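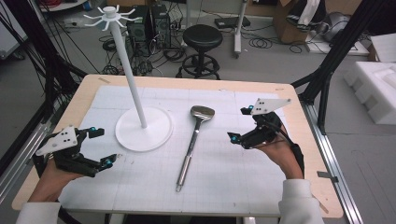
Freestanding utensil tree keeps leaning, is it me or the stand?

Posted by marigold_kitchen in Kitchen & Dining > Storage

Hi all! I moved into a smaller place in December and I have exactly one and a half drawers in the kitchen, so the big utensils had to go somewhere else. I bought one of those white stands with a round flat base, a tall skinny pole and a ring of hooks at the top like the spokes of a wheel. The brand is Wendia, if that helps. It came with a folded sheet of instructions that was mostly drawings.

I love how it looks! But the minute I hang my big serving spoon on it the whole top wanders over to one side, and if I add the turner next to it I start getting nervous. I've turned the base every which way. I also can't get the spoon to stay on a hook half the time, it swings and pops off and lands in the butter dish (twice now).

So — is there some order you're supposed to hang things in? Do I put something heavy on the base? I paid 23 dollars for it and I'd rather fix it than send it back. I'm right-handed, if that matters, and it sits to the left of the stove.

3 replies, 1,062 views

Deividas Navickas

I have nearly the same stand, bought from a Driren outlet, and mine did this for months before I sat down and sorted it out. Let me go through what worked, and sorry in advance for the length.

First, take the pole off the base and put it back on. Mine screws in from underneath, and I had it started crooked. You want to back it all the way out, set the base upside down on a towel, and turn the pole in slowly with your fingers before you tighten anything. If it fights you in the first turn, back out and try again. A slender pole will show every little bit of tilt by the time you get up to the hooks, so what looks like nothing at the bottom is a real lean at the top.

Then check your counter. I laid a level on mine and found it drops toward the sink (old house, everything drops toward something). A bit of felt under the low side of the base took care of it.

After that it's all about where you hang things. Do your heaviest piece first, and put the next heaviest straight across from it. Ladle here, turner over there. Then fill in between with the light stuff. When you take one heavy thing off to cook with, the other side does pull a little, so give it a second to settle before you let go.

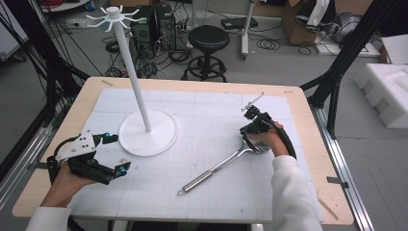
Page 1 of 2

About the turner, the ones with a small loop at the end of a long handle are the easiest thing in the world to hang, as long as you turn it so the loop goes over the tip of the hook and down into the bend. I hold mine by the wide end, tip the handle up toward the hook and let it drop in. The tip bends up so there's a definite spot where it wants to sit. If you only get it balanced on the tip it'll be in the butter with your spoon.

Now the spoon. Does yours have a hole or a loop on it at all? My best serving spoon doesn't, and for a long while I was trying to wedge it on by the neck. Don't bother. I tied a short loop of kitchen string on mine and it's been fine since, though my wife thinks it looks like a science fair. Check yours in good light, some of them have a tiny hole right at the end that fills up with gunk.

Good luck! It's a nice stand once it behaves.

Filed under: Counters & Small Appliances 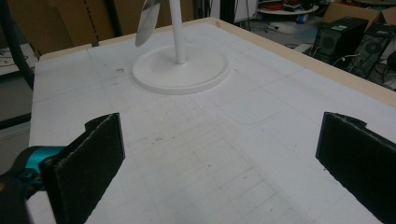
Kitchen & Dining > Storage

pennyfromskomville

Get a magnet strip and forget the tree. I had one in my old apartment in Skomville and it fell over constantly, my cat loved it. Also don't put it near a fan like I did, everything clinks all night long.

tsuchiya_pans_only

I'd mostly go along with Deividas, but I wouldn't set weights on the base. I tried a bag of dried beans draped around mine and it collected crumbs and looked awful, and the pole leaned exactly as much as before. The base wasn't the trouble, it was the joint.

What I will add is that handles matter more than people think. I have a Tsuchiya spoon with a thick round grip and a skinny neck, and nearly all the weight is down in the grip.
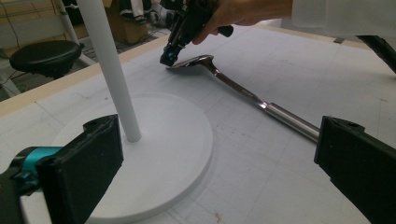 So if you hang that kind from the handle end, it hangs bowl down and the heavy part is up close to the hook, and it hardly swings. Flip it and hang it by the neck and it goes like a pendulum every time you open a cabinet. Pick the end that puts the grip up top, if the spoon gives you a choice.

If you redo the pole and it still leans after that, write to the seller. Mine sent a new base without any fuss — I had to wait more than 45 days for it, but it came, and it threads in straight. Keep your old screw, the new one didn't come with any!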